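Pañuelo estampado de frutas

Tiempo de lectura: 2 minutos
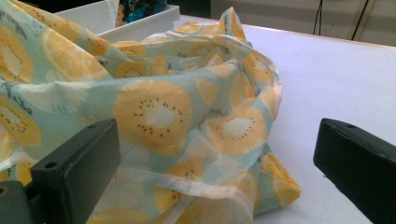 Tela fina con rodajas de fruta sobre fondo verde menta pálido.

El pañuelo estampado de frutas es una pieza de tela ligera, casi siempre translúcida, decorada con rodajas, gajos o frutas enteras que se repiten. Yo lo meto en la familia de los estampados de verano, aunque me lo pongo hasta en enero y tan contenta.

Los motivos

Mandan los cítricos y el kiwi, y a veces no hay quien los distinga: un disco amarillo anaranjado, el centro blanco en forma de estrella y un anillo de puntitos oscuros a modo de semillas. ¿Kiwi amarillo? ¿Naranja con imaginación? Mi amiga Mimoza Matić, que cose para Lenimen, los llama «rodajas» y se acabó la discusión. Algunos modelos intercalan palabritas en letra cursiva - a mí me encantan, aunque arrugadas no se lean.

El tejido y el borde

Los hay de gasa, de voile de algodón y de poliéster muy fino. En los más transparentes, el dobladillo doblado sobre la tela deja adivinar el dibujo de debajo, y a mí ese detalle me puede.

Cuidados

Agua fría, jabón suave y nada de retorcer. Para plancharlo pongo un paño encima y la plancha al mínimo. Después lo enrollo - doblado en cuatro le salen unas marcas que parten las rodajas por la mitad.

Artículos relacionados
Dobladillo enrollado a mano
Gasa y voile: diferencias
5 nudos para pañuelos cuadrados
Estampados de los mercadillos de Narkel

Contacto | © Urkwood | Volver arriba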